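Ticket 548: Shared calendar keeps dropping the Wike bookings
Opened: November 16, 2024
Status: Closed

Right, I'm starting a proper log for this one as I've been going round in circles with it and I keep forgetting what I've already tried. Apologies in advance for the length (I do go on, I know).

The problem. We use Wundow for the shared diary and Prorik for room and desk bookings, and the two are meant to talk to each other. Bookings made at Jelldale turn up in the diary within a minute or so, lovely, no complaints. Bookings made at Wike turn up, sit there quite happily, and then vanish overnight. They're still in Prorik when you go and look, so nothing has been cancelled. They've just gone from the diary, and of course everyone only looks at the diary, so we've had two lots of people turning up for the same meeting room more than once now. Much polite shuffling about in doorways.

First thing I tried was the obvious one, disconnecting the two and connecting them again. Everything came back! I was very pleased with myself and went home. Next morning, gone again.

Second go. I wondered if it was a permissions thing, so I checked which account the link runs under. It's the old general office one, which was set up years ago and has access to everything under the sun. Changed the password anyway while I was in there, then had to go and update it in 3 different places, one of which I'd forgotten existed. No difference to the bookings whatsoever.

Third go. I read the help pages from top to bottom with a cup of tea. There's a line in there saying the diary will only hold a certain number of synced entries per calendar, and past that it starts tidying up the oldest. Our limit is 1,280. I thought I'd cracked it, because we've never cleared anything out and there are Christmas lunches in there from before the move. So I spent most of an afternoon archiving everything up to April, which was dull but quite nostalgic in places. Left it overnight, fully expecting to close the ticket.

Wike bookings gone again. Jelldale ones all present and correct. I may have said a word.
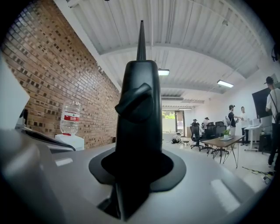 Added a note to the staff thread asking if anyone had spotted a pattern, and got a reply from the Wike end almost straight away.

We've noticed it's only the repeating ones that go. If I book the small meeting room as a one-off it's still there the next day, but the weekly catch-up disappears every time. Might be nothing, but I've started booking ours one at a time to be on the safe side and haven't lost any yet.

Well, that is not nothing! I'd been testing with the weekly catch-up every single time because it was the one people were moaning about, so I'd never tried a one-off at all. Made a fresh single booking at Wike, left it, and there it was in the morning with the catch-up missing next to it.

So then I compared the settings for the two sites side by side, which I really ought to have done on day one. Jelldale's time zone is set to London. Wike's was set to "none" — not a wrong one, just blank. My best guess is that the overnight sync couldn't work out when a repeating booking was supposed to repeat, so it threw the whole series away and said nothing about it. A little warning would have been nice.

What I did in the end, for whoever has to look this up next:

Went into Prorik, then Sites, then Wike, and set the time zone to London. Saved it, came out, went back in to check it had stuck (it hadn't the first time, you need to press Save at the top of the page as well as the one at the bottom). Deleted the weekly catch-up and made it again from scratch, as the old series doesn't pick up the new setting. Did the same for the other repeating ones. Ran the sync by hand and then left it alone.

Been watching it for 10 days and everything is still where it should be, repeats and all. I've asked Wike to go back to booking normally and to shout if anything wanders off.

One loose end — the archived entries can't be put back in bulk, so if you need something from before April, ask me and I'll dig it out. Closing this now.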